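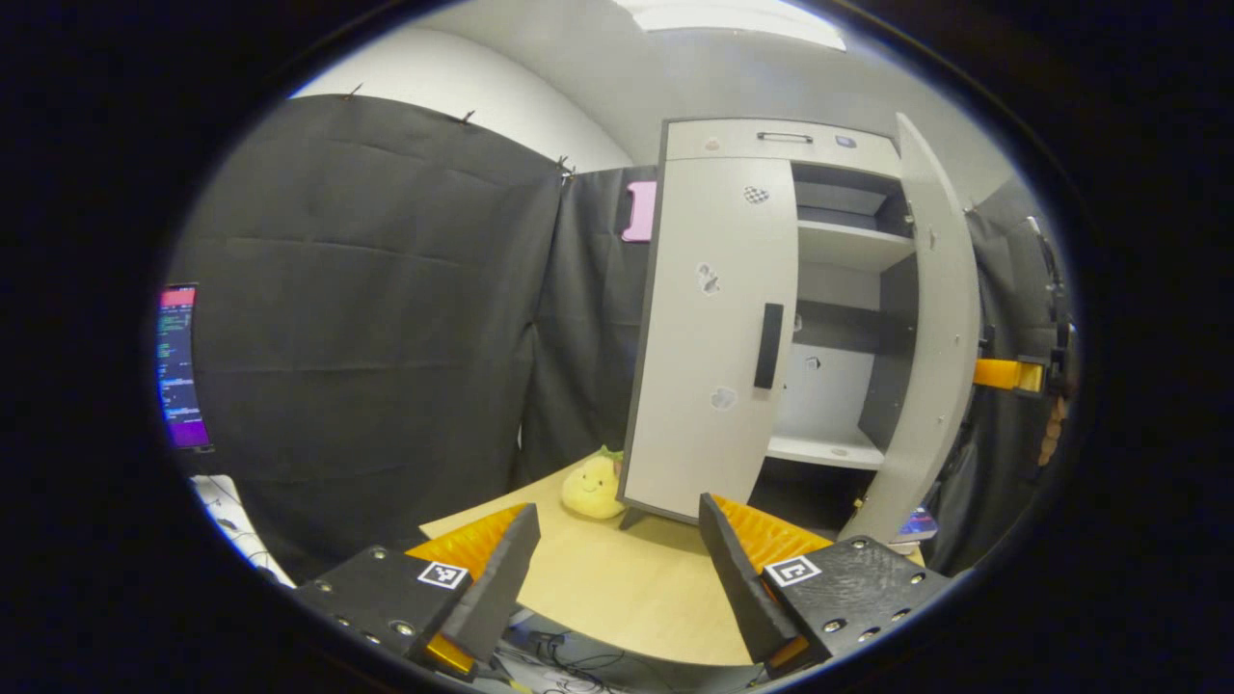
A tabletop cabinet is a small piece of case furniture made to stand on a table, desk, or counter. It commonly combines one or more drawers with a compartment closed by doors, and repeats on a reduced scale the layout of a sideboard or kitchen base unit. Tabletop cabinets are used for stationery, sewing supplies, medicines, and small household goods, and also as play furniture.

Construction
The body, or carcass, consists of two sides, a top, a bottom, and a back. In the most common arrangement a shallow drawer runs across the full width beneath the top, with a pair of hinged doors below it. Bar handles are usual on modern pieces: horizontal on the drawer, vertical on the doors. Dark handles and edging are often paired with a white or light gray body. Fastener holes may remain visible on the inner faces of the doors.

Interior
The space behind the doors is divided by shelves, either fixed or resting on pins. Taller goods are kept in the open compartment between an upper and a lower shelf, while the drawer holds flat items. Because the cabinet is light, a door opened fully can shift its balance, and makers generally advise placing heavier contents at the bottom.

Decoration
Owners frequently decorate the doors with stickers — hearts, puzzle pieces, and checkered patterns among them. Plush toys and other soft figures are often kept beside or on top of the cabinet. Adhesive residue can be removed from most painted surfaces with warm water and mild soap.

Commercial models
The Illby, produced by the furniture firm Vomham, was designed by Beril Taşdemir and entered production in June with a first run of 372 units. It has one drawer and two doors. Soylu, a rival maker, sells a similar cabinet without a drawer. Lavanya Suvarna's survey of small household furniture, published by Tastora on 2018-06-08, records more than 700 tabletop designs and classes them by the number of doors.

See also
Chest of drawers
Sideboard
Dollhouse furniture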